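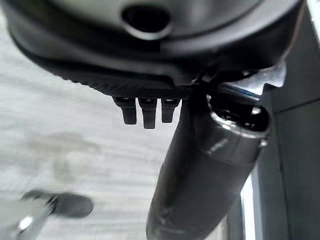
4. Before You Order: Budget and Site Planning

Read this section first, then section 5. Most of the returns we see at Bratolska come from skipping it. Prices are list, July price sheet, no tax, no freight.

4.1 Pick the end effector

Step 1. Write down every item you want handled. Narrowest and widest. Heaviest one full, with the cap on.

Step 2. Match to the Shokri finger sets. Short set for cans and small boxes. Long set for bottles. Need both? Order both now, the second set costs more as a spare part later.

Step 3. Add one set of wear pads per arm. 50 dollars a set. People forget these every time.

NOTE: Finger sets are not interchangable between left and right arms. Check the part number ends in L or R.

CAUTION: Do not budget on rated payload alone. Camera, bracket and cable weight all come off it.

4.2 Plan the cell

Step 4. Measure the floor you really have, doors open. Mark a 120 inch square with tape.

Step 5. Furniture. Buy ordinary stuff first, fancy fixtures later if at all.

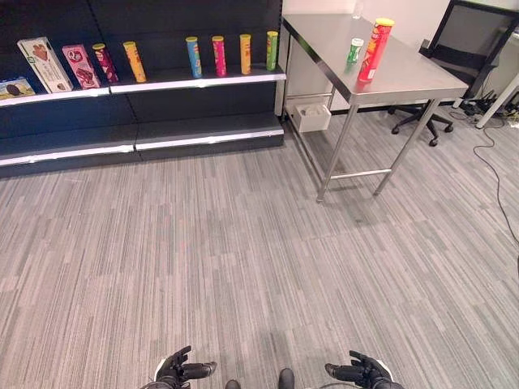

Furniture is the cheapest line on the sheet and the one that gets over-spent. Standard retail shelving is fine for a pick-and-place trial. So is a plain stainless table with square legs, like the one standing to the right of the shelves, snack cans on top. Get a table with lower rails if you can, handy for a parts box. Skip custom heights until you have run a full week of trials.

Step 6. Power. Count outlets at the wall, then list what plugs in: controller, charger, workstation, lights, network switch. Put cable covers on the order. 7 covers does a standard cell.

CAUTION: No loose cable in the travel path. Site inspection will fail you for it and a second visit is billed.

Step 7. Flooring. Carpet tile OK for walking units if glued down. Loose-laid tile, not OK. Mats, not OK.

4.3 Test goods

Step 8. Set aside money for real products off a store shelf. Foam blocks tell you very little about a shiny bottle or a floppy carton. Mix of sizes, mix of finishes, some see-through.

Step 9. Buy doubles of anything that dents. A crushed box does not grip the same the second time and your numbers will drift. We put 297 dollars in the Stilla starter budget for test goods

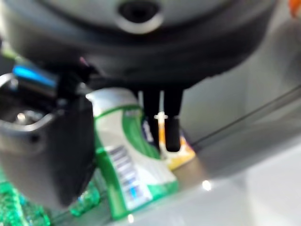 and most sites spend all of it by the end of the first month, so plan a refill. Household bottles last longest. Cookie boxes go fast. Keep receipts, the Jevasex lease plan lets you roll consumables into the monthly payment but only with receipts attached.

Step 10. Total it up. Add the wear pads again (yes, again, if you run two shifts). Send the sheet to Gönül Kozan in planning before you sign anything.

NOTE: Quotes are held 50 days. After that we re-price teh whole order, not just the changed lines.

Section last changed Tue 4 May. Older copies have the wrong pad price.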